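Zernamholm Shoe Shelf – README

Hello, and welcome! The Zernamholm Shoe Shelf is a collection of pictures and short notes on everyday shoes, the kind that pile up by the front door. I started it in April because I wanted one place to look up how ordinary footwear is put together and how people keep it – and then friends kept handing me more shoes, so it grew.

What's in it

The collection has 2000 pictures in 18 groups, sorted by the type of shoe (slip-ons, lace-ups, rain boots, house slippers and so on). Each picture has one line in notes.csv with the group, the main color, the upper material if I could tell, any lettering on the shoe, and a "filling" column.

About the filling column

This one gets the most questions, so let me take my time with it. Many shoes are put away with something inside to help them hold their shape. I write "paper" for any crumpled paper or tissue, "form" for a shoe tree, and "none" if the shoe is empty. If I can't see far enough in, I leave it blank, so please don't read a blank as "none" – I made that mistake myself in the first 200 lines and had to go back over every one of them.

Lettering is typed exactly as it appears, capitals and all. Pairs get a single line, even if one shoe shows more than the other.

Known gaps

Slip-ons are well covered, sandals hardly at all. Sizes are missing throughout. Navy and black were mixed up in the older Rana folder, and I'm still working through it.

Using it

Help yourself for classes, drawing practice or sorting projects. A mention of the Shoe Shelf is always nice. Corrections go to me, Archana Bhatia, through the issues page.

Sample entry

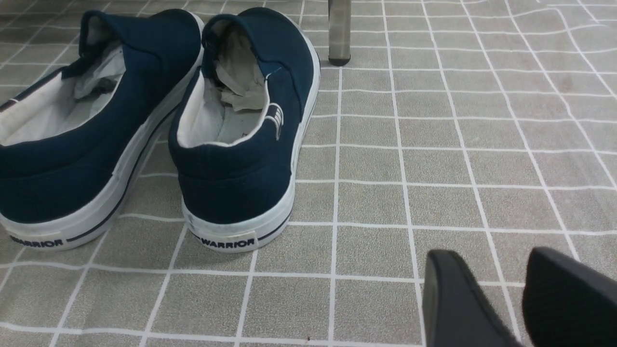 Slip-ons, navy canvas, lettering "WARRIOR" on the heel, filling: paper.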